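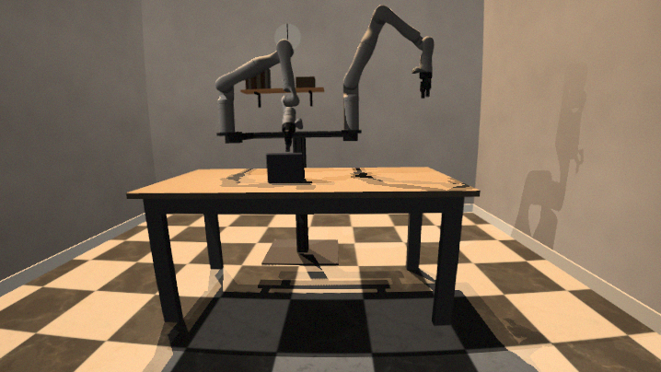
Ticket 24: Left arm goes to the wrong cell on the panel
Project: Zenora two-arm bench (sim build)
Opened by: Brullindale workshop, bench 2
Opened: 6th June
Status: open, partly fixed

Problem
With C2 set as the target, the left arm plans a path to A2. No error in the log. Column B targets are fine, A and C are swapped every time. Rows are correct. The same cell list worked in May, before I moved the panel to the other side of the table model.

Setup
Zenora controller, Flarel physics plugin, both arms on the one crossbar. Grippers are stock. Real arms are powered down until this is sorted.

What I tried
1. Restarted the controller and reloaded the room. No change.
2. Cleared the saved poses and homed both arms again. No change.
3. Ran 10 targets by hand from the console. All the column B ones planned correctly, everything else was mirrored.
4. Turned off shadows in case the cell detector was misreading the dark ones. Same result, so I turned them back on.
5. Checked the label order against the panel view.
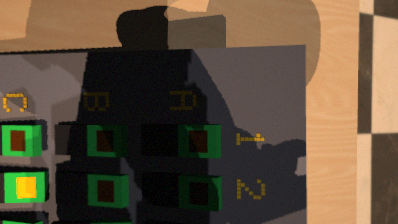
Panel view, C2 set to yellow. Columns run C, B, A from left to right in this view.

The cell list still counts columns from the left starting at A. I had turned the panel model but left the list alone. Reversed the column order in the config and C2 now plans to C2.

Still open
The drop test with the green part on top of the dark box. The left arm plans a grasp, then the planner quits with "goal in collision" before anything moves. The right arm gives the same message.
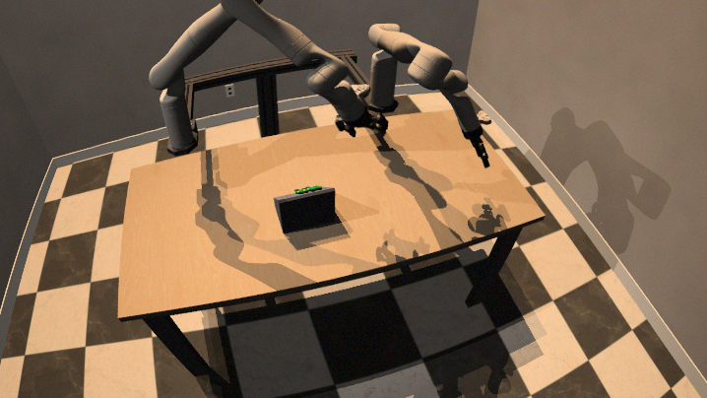

Raising the approach height by 2 cm made no difference. I suspect the collision shape on the box is taller than the model — I scaled the box in Powell and may not have exported the shape again. Will redo the export and run the test 7 times on each arm.

Please leave this open. If anyone has a known good config for a turned panel, attach it and I'll compare the two.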